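Progress report to the Amundsen Fund
Supported rooms project, Hedell House
Reporting period: second half of the grant year, to the end of September
Prepared by Teodor Vik, house manager

Where we are

The grant covers floor care, bedding and small equipment for the residents' bedrooms at Hedell House, plus the staff hours needed to keep the work going. At the time of the last report the new floors were down on the ground level and work upstairs had been held up by a delivery. The upstairs rooms are now finished and all of them are back in use. The last resident moved back from the temporary room in August.

We have spent most of the floor care line and a little under half of the bedding line. Nothing has been moved between lines. The bedding underspend is explained further down.

Floors

The bedrooms had carpet until last year. It was hard to clean under the beds, and two residents who use walkers found it heavy going. The replacement has a herringbone pattern in a light tan wood look and a glossy finish. Residents were shown three options and this was the one most of them picked. Birger Dalen wanted the dark one and still says so.

The gloss has taken some getting used to. It shows every smear when the ceiling lights are on, and in the first weeks we had complaints that rooms looked dirty an hour after they had been cleaned. Most of this was residue from using too much product. Rodel Bañez, who leads the cleaning team, cut the dose to what the supplier recommends and added a second pass with plain water. The complaints have mostly stopped. The room next to the laundry still streaks and we don't know why. The supplier has been asked to look at it.

The floor is slippery when wet. We had one near miss in the spring, reported at the time, and none in this period. Rooms are now mopped while the resident is at breakfast or at an activity, and the door stays closed with a sign on it until the floor is dry. If a resident wants to stay in the room, the floor is left for later in the day.

Mops and other equipment

We replaced the string mops and buckets with flat-headed mops on telescopic handles. The old ones put down more water than these floors need and were too tall to use properly beside the beds. With the new ones the handle can be shortened for the strip along the bed and let out again for the middle of the room. The head has a yellow strip along it, and staff are asked to check it at the end of each shift and report it if it has started to come away.

One thing we did not plan for is that the locking collar on the handle works loose with daily use. Two handles were returned to Sturkley and replaced at no charge. Staff now tighten the collar before they start. We would buy the same model again, but we would order a couple of spare handles with it.

Each floor of the house has its own set of mops – this was a request from the infection control review and it is now in place. The storage cupboard upstairs still needs a rail so that they can be hung up. At present they lean in the corner and fall over when the door is opened.

Bedding

New bedding has been bought for 40 percent of the beds. Tzu-hsuan Yuen is handling the order and decided to wait for the autumn delivery so that the remaining sets come from the same batch. The first batch was a slightly different gray from the sample we had approved, and we would like the rest to match. The supplier, Flolitz, has confirmed the shade.

The covers are generous in size and hang well down the side of the mattress. Residents like this, as the rooms look more like bedrooms and less like a clinic. For cleaning it means the fabric has to be lifted or tucked up before the edge along the bed is mopped, and it gets forgotten. It has been added to the room checklist.

Room routine

The checklist was rewritten in this period and is down to one page. It covers picking up what is on the floor, tucking up the bedding, mopping from the far wall toward the door, and putting everything back where the resident keeps it. The last item caused the most discussion. Several residents keep things on the floor within reach of the bed and do not want them moved to a shelf, and we have agreed that they stay.

Tormod Haugen did the room checks this time. His notes say the open floor is consistently good, and that the edge along the bed and the corner behind the door are where work is missed. A short refresher is planned for the evening team, who have had two new starters.

Next period

The remaining bedding will be delivered and put into use. The cupboard rail will be fitted. We also expect an answer about the streaking in the laundry-side room, and if it needs a different product we will come back to you about the cost before ordering.

Photographs 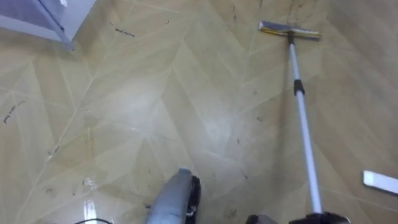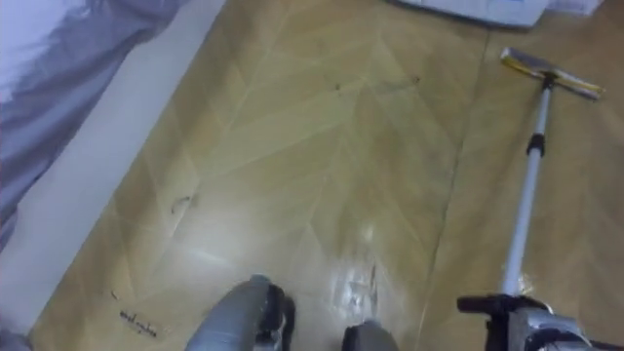
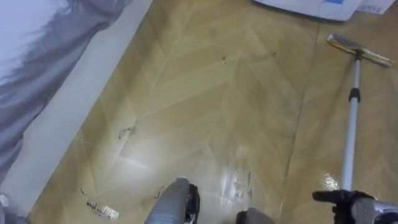
Herringbone-pattern bedroom floor with a telescopic-handled mop, all three photographs. Bedding is visible in the second and third.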